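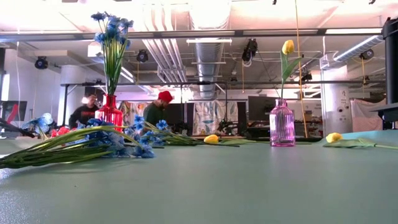

Module 4: Imitation, Luxury and the Domestic Interior
Handout for the October lecture
Garnet Ross

Before the lecture, please read the Kumarasinghe chapter in the course pack. It is long and the footnotes are longer. Last year a fair number of you read the first page and the last and hoped I wouldn't notice the hole in the middle.

1. What counts as a fake?

We start with the word itself. "Artificial" was once a compliment. In the English of the sixteenth century it could mean skilfully made, full of art, and a person might say it of a garden or a speech and expect to be thanked. The slide towards "not the real thing" was slow, and the two senses lived side by side for a good while. Keep this in mind when you meet the word in older sources. A writer who calls a room artificial may be about to ask for the name of the decorator.

2. Flowers that do not die

Silk flowers were made in China many centuries before they were a trade in Europe. Italian makers took up the craft, French makers followed, and by the nineteenth century Paris had workshops in which one person might cut petals all day and another do nothing but leaves. The division of labour was very fine and the pay was very poor. Much of the work was done by women and children, often at home, and the dyes were a serious matter. Some greens contained arsenic. The customer wore the result in her hair to a ball. The maker had it under her fingernails.

We shall spend some time on the death of Matilda Scheurer, a young London flower maker poisoned by her work in 1861. The newspapers were shocked. Green remained in fashion for a bit longer than the shock did.

3. The Halten ledger

Copies will be given out in the room. The ledger belonged to a small shop, Halten, and lists 1,214 sales over 22 months. Most are dull, and I would like you to read the dull ones too. Look for:

- who buys on credit, and who is allowed to go on doing so
- what is sold for mourning and what is sold for hats (the overlap is greater than you would think)
- the entries marked "returned", and the shopkeeper's opinion of them, given in the margin and in places underlined

The handwriting gets worse after lunch.

4. Plastic and good taste

In the twentieth century the petals turn to plastic, the price falls, and people who had been quite happy with silk find they have principles. Compare the two Panora catalogues in the course pack, one early, one late. The first sells its roses as modern and washable. The second sells much the same roses as "heritage". Decide for yourselves what happened in between. My own view is that the copywriter changed and the mould stayed where it was.

Seminar task

Choose one imitation from a home you know well: wood-effect flooring, a gas fire with coals, a bowl of wax fruit. Ask its owner why they have it, and write down the answer before you improve it. Bring a page of notes.

Essay

Up to 3,000 words on one of the titles listed in the module guide. The bibliography doesn't count towards the total, and neither, as I have had to rule more than once, do footnotes of an ordinary size. A footnote running to two pages is an essay in hiding and will be counted.

Next time: wallpaper, and more arsenic.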